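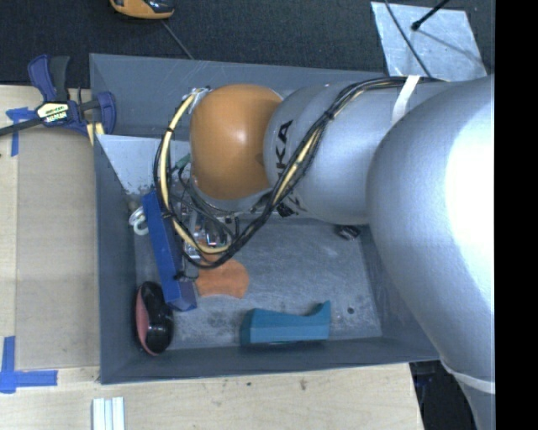

Home | News | Classroom Kits | Teachers | Contact

Filed under: Press Releases, School Science

Aug 2, 2018 | By Tài Bạch, Hullico

Hullico Brings Its Yeast Respiration Kit to Canetdale Schools

I've been itching to share this one! Starting this fall, 76 classrooms in Canetdale will be using Kidier, our new kit for measuring how fast yeast respires at different temperatures.

I used to teach biology, and I remember students squinting at bubbles and losing count (me too, more than once). With Kidier, the gas pushes a colored drop along a marked tube, so you just read the scale every 3 minutes and plot your graph. Each box serves up to 4 students and comes with dried yeast, sugar, tubing and a thermometer.

We tried it out in March at the Khổng Learning Center, and the kids had plenty to say. They wanted bigger numbers on the scale, so we made them bigger. They also wanted more room in the workbook to write about what went wrong, and I was so happy to add that page!

Teachers can order refills or ask for the free lesson plans through our Contact page. I read those messages myself, so say hi.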